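Packing work and the new machines, what changed for you?

kulsoom_d
17 Mar 2026
Hello all. I work in order packing at Dotedico, the Ruawai building. Since August we have the Iker line for the simple orders. Before, each of us packed about 60 trays in one shift, everything by hand. Now the line takes the boxes which are all the same size, and we people get only the mixed orders.

I want to say it fairly. My back is better, I don't push the heavy cart anymore. But the mixed orders are slow. Small jars, round things, clear cases where the label must be read, all of them next to each other and one tray to fill.

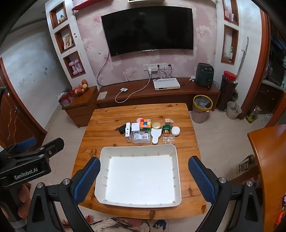 The target on the screen did not change when the easy work went away, so on paper we look lazy. Is it the same in other places?

rhysb
Same at Umham. We asked for a separate target for mixed orders and got it after two meetings. Ask in writing.

Nkechi Dauda
I don't agree that it is only bad. I was a packer for 8 years and now I teach the grippers which way to hold the things. Better pay and I can sit.

kulsoom_d
I am happy for you Nkechi, but how many such places are there? With us it was two, for the whole shift.

tegan.h
Two is more than we got. They promised training and it was one video.

Nkechi Dauda
OK, that is true, it's not for everybody. I still would not go back.

rhysb
Kulsoom, write down your mixed orders for one week before you ask. They will want numbers.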